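Takden Fabric Shaver: six weeks with the corded model

I bought the Takden in May after my old battery shaver quit. That one was a Lis, and it had been losing power for a year. By the end it would run for a few minutes and then chew at the fabric instead of cutting. I wanted something with a cord.

The Takden cost $40. It comes with a spare blade, a small brush and a plastic guard that snaps over the head. The guard has three height settings. The manual is one folded sheet and covers what you need, except that it doesn't say how to get the blade off. You pull it straight up. It takes more force than I expected.

I started with an old acrylic cardigan that I didn't mind ruining. On the middle setting it cleared both sleeves in 8 minutes, and the cuffs looked close to new. The lowest setting is faster but I wouldn't use it on anything knitted. It caught a loose loop near the hem and made a small hole.

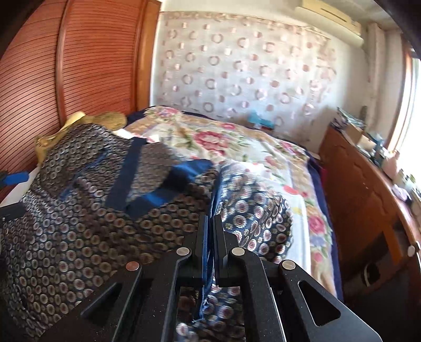

Edges are the weak point. The head is wide and flat, so it does well on the back of a sweater or a sofa cushion, but it rides up over seams and hems. Around a collar I had to hold the fabric tight with one hand and go over the same inch several times. The Lis had a smaller head and was better at this, when it was charged.

The cord is 9 feet long. That reaches from the outlet to the far end of my couch, which was one of my reasons for buying it. The couch took most of a Wednesday evening. I emptied the lint cup over and over. It's too small for furniture, and if you let it fill up the motor slows down and gets louder.

Noise is average. I can hear the TV over it -- just.

I also looked at the Stoselance, which has a bigger cup and a second, narrow head for collars. It costs more than twice as much, and the replacement blades were out of stock everywhere I checked. Takden blades are easy to find.

For sweaters, blankets and upholstery the Takden does the job. If most of what you own is fine wool, look for one with a smaller head. I've kept mine, and I'm still on the first blade.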